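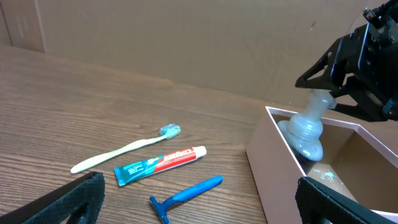
**Week 4 – Packing a toiletry kit (housekeeping basics)**

Okay, so this week we're on to guest kits, and I know it sounds like the easy one. I thought so too, until Araba Acheampong had me redo an entire tray in my first month at the Dogbe.

My rule is to lay everything out beside the box before anything goes in. Toothbrush, toothpaste, razor, bottle. If you pack straight from the drawer you'll forget the razor (I still do!).

Order I'd like you to use:

1. Bottle first, standing up if the box is deep enough. Check the cap.
2. Toothpaste along the long side.
3. Razor, head down at the end away from the brush.
4. Toothbrush last, bristles up, with its cover on.

A few odds and ends:

- Travel bottles here are 100 mL. Fill them to 70 or so and leave a bit of room, or they'll leak when somebody flies home with one.
- Wipe the inside of the box before you start. Crumbs and specks show up badly on a pale colour.
- Rasa Kütt's group asked about cotton swabs. Those go in the washroom jar – we don't put them in the kit.

For next class, pack two kits at home with whatever you've got, one in a box and one in a zip bag, and jot down which was easier to unpack. Half a page is plenty. Bring the boxes too, please, we're short.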